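4.3 Setting up a party and transferring save files

This section covers creating the starting party in Dindier, assigning the front and back rows, and moving a save from the demo into the full game. It applies to build 1302 and later. Players on an older build should update from the launcher before continuing, as the save format changed.

Before you begin

Close any other copy of the game. Dindier locks the save folder while it is running, and a second copy will open it as read-only without a warning on screen. The save folder needs 200 MB of free space. Most of this is taken up by the map cache, which can be deleted at any time from the Options menu.

Creating the party

1. From the title screen, select New Campaign, then Andlow Road. The other campaigns stay locked until the first chapter is finished.

2. Choose a leader. The leader's class sets the starting gold and cannot be changed later. Wardens start with 4000 gold, and all other classes start with less.

3. Add up to three companions from the guild list. The list is drawn once per campaign. Leaving the screen and coming back does not redraw it.

4. Assign each character to the front or back row. Characters in the back row take half damage from melee attacks and cannot use short weapons.

5. Press Confirm twice. The first press checks the party for conflicts, and the second writes the save.

CAUTION: Do not close the game while the quill icon is moving. A save that is interrupted at this point cannot be repaired.

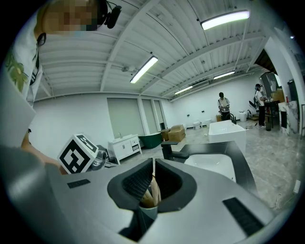

Can the leader be moved to the back row after the campaign has started?

Rows can be changed for any character, the leader included, at a campfire or an inn. They cannot be changed in a dungeon or during a battle. Moving the leader to the back row turns off the Rally bonus until the leader returns to the front.

Note: Two characters with the Oathbound trait cannot share a row. If step 5 shows a red bar between two portraits, move one of them and press Confirm again.

Transferring a demo save

The demo ends at the Fitzsimmons bridge. A save made at or before the bridge can be carried over with its levels, gold and journal. Items marked with a gray ring are demo items and are removed during transfer. Sell them first if you want the gold.

1. Start the demo and load the save you want to keep.

2. Rest at any inn. Saves made at a campfire do not carry over.

3. Open the menu and select Export. The game writes a file named TRANSFER to the save folder.

4. Quit the demo and start the full game.

5. Select Import on the title screen. If the option is dimmed, the full game is reading from a different folder. Set the path under Options, Storage.

6. Check the summary page. Levels above the demo cap are cut back to the cap - this only affects parties that used the arena before it was patched.

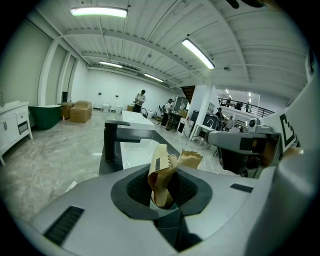

7. Select Accept. The party appears at the east end of the bridge, with health and spell points restored. Quests that were open in the demo stay open, but their timers start again from zero.

Note: The TRANSFER file is not deleted after import and can be used again for a second campaign. Each campaign takes one of the 38 save slots.

Error messages during transfer

"Party out of range" - the leader's class does not exist in this build. Update the full game.

"Journal mismatch" - the save was edited or made with a mod. Remove the Fotolent interface mod, load the save in the demo, rest at an inn and export again.

"Slot in use" - choose an empty slot or delete an old save. Autosaves count as slots.

If none of these messages appears and the import still stops, restart the game with the cloud option turned off and repeat from step 5. Cloud saving can be turned back on once the party has loaded.

Comments (4)

graymantle
Got "Journal mismatch" with no mods at all. Exporting a second time fixed it. Might be worth adding to the list.

pellwort88
Step 2 should be in bold. I exported from a campfire and lost a whole evening of leveling.

tinhelm
Does the arena gold carry over too, or only the levels?

graymantle
@tinhelm mine did, all of it. The levels got cut but the gold stayed.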